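Portable appliance and lead check: Konddale Community Workshop
Completed March 2020. Next check due January.

Items on register: 53
Items seen: 53
Items failed: 3
Checklist version: Mokiveck form 18

1. Plugs
Checked: yes. Result: 2 failed.
Look for cracks, bent pins and scorch marks. Tug the lead gently where it enters the plug.
Comment: both failures are extension leads from the sewing room. The outer sleeve has pulled out of the cord grip and the coloured cores are showing. Plugs to be rewired and leads retested before they go back on the hook.

2. Fuses
Checked: yes. Result: pass.
Table lamps and radios should have a 3 amp fuse. Heaters and kettles need 13 amp.
Comment: one desk lamp had a 13 amp fuse. Changed on the spot and noted against item 18.

3. Leads and inline switches
Checked: yes. Result: pass, with comments.
Run the whole length of the lead through your fingers with the plug out. No tape, no joins, no flattened sections. The two halves of a switch housing should meet with no gap, and the rocker should click firmly both ways.
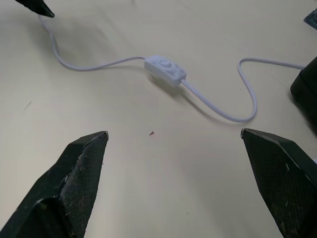
4. Kettles and urn
Checked: yes. Result: 1 failed.
Comment: the Grirker kettle does not switch off when it boils. Plug removed, kettle labelled and put in the locked cupboard. Do not repair, replace.

5. Fan heaters
Checked: yes. Result: pass.
Comment: dust in the grille of the heater by the side door. Vacuumed. Tip-over switch works. Keep one metre clear on all sides, including coats.

6. Sockets and extension blocks
Checked: yes. Result: pass.
No block plugged into another block. Nothing stored on top.
Comment: the block behind the Głowacki press had three plugs in it, all low load. Acceptable, but a second wall socket would be better. Raised at the last check as well.

7. Labels
Checked: yes. Result: part done.
Comment: green labels ran out at the kitchen. Remaining items are marked on the register and will be labelled when the new roll arrives.

Register filed in the office, folder 157.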